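Nustunholm Household Help – Laundry and Bedrooms
Viewed 1,351 times. 2 answers.

Sorting clothes on a made bed: how to stop straps and buckles snagging the bedding

I use the bed as the sorting surface because there is no other flat area in the flat large enough. The bedding is a striped cotton set from Halau. Mixed items go on top, get sorted by type, then go to the wardrobe or the wash. Two problems. Buckles pull threads in the cotton, and the stripes never lie straight again afterwards. I don't want to strip the bed each time. Is there a working order that avoids both?

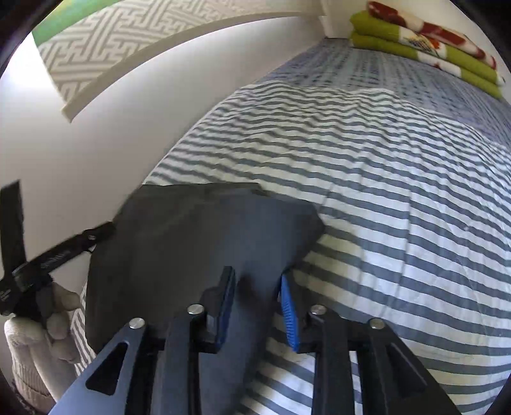
Strap and buckle, dark grey piece behind, striped sheet underneath.

The folded blankets stay at the head of the bed throughout. Moving them means refolding them, and the floral one does not hold a fold well.

Answer 1 (accepted, 24 votes)

Deal with anything that has hardware first, before the soft items. Close every buckle, then roll the loose strap towards it and secure the roll with a hair band. An open side-release buckle has two prongs and those do most of the pulling. A closed one is fairly harmless.

Then lay one large plain item flat as a base layer and sort on top of that. An old flat sheet is best. I use a Drosik dust sheet, washed twice before first use to get the stiffness out. Tuck it under the mattress on the near side only. When you finish, lift the far corners towards you and any fluff or loose thread comes away with it.

Denim goes down last and gets picked up first. It is heavy, and dragging it sideways is what shifts the bedding. Lift it clear.

For pulled threads: do not cut them. Work the loop back through with a blunt needle from the reverse side, then stretch the cloth gently on the diagonal.

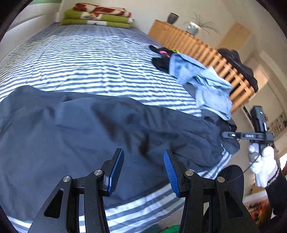 Does it matter which way round trousers are folded before they go on the pile?
Fold them lengthwise with the seat tucked in, then in thirds, and stack with the folded edge facing you so that single pairs slide out without disturbing the rest.

On the stripes: pull from the two bottom corners together. If you straighten one side at a time the pattern skews and you end up chasing it round the bed.

Answer 2 (7 votes)

just get a folding table. mine is a Nam one, goes behind the door. wouldn't sort on the bed at all, especially anything that has been on the floor

Comment on answer 2: The question says there is no space – a table needs somewhere to stand when it is open as well.

Related: Removing creases from cotton without an iron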